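The arm stopped again in September, halfway through wiping a whiteboard, and this time I wanted to know why before I pressed reset.

Some background. Natanael Bittencourt and I have been running the arm at the Grerdale workshop on small household jobs. Wiping is the one that gives us trouble. Picking up the eraser is fine. The trouble starts when it has to push.

The fault was a force limit trip on the wrist. The controller cuts the motors when the load goes over the limit, and the log showed 2 trips in one afternoon, both within a few seconds of the eraser meeting the board. The arm then sags slightly and keeps its grip, so you can't just pull the eraser out. I tried that once and got a pinched thumb. Not badly, but I should have used the release.

We use a green heart-shaped eraser because the foam gives a bit. The fingers hold it by the narrow end, and the foam creases up there when they close. 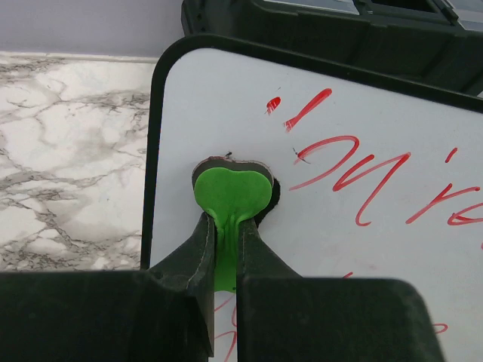
## What was wrong

I blamed the grip first and spent an evening lowering the closing force. That made it slip, so I put it back.

Maiara Rangel found the cause from the log. The board height in the config was left over from the old bench at Moura, and it was 2 mm too low. The arm was trying to reach a surface that wasn't there – it kept pushing until the limit cut in.

I've measured the height again and slowed the last part of the approach. It has run since without a trip, though I haven't tried it on a bigger board yet. The release procedure is now taped up next to the stop button.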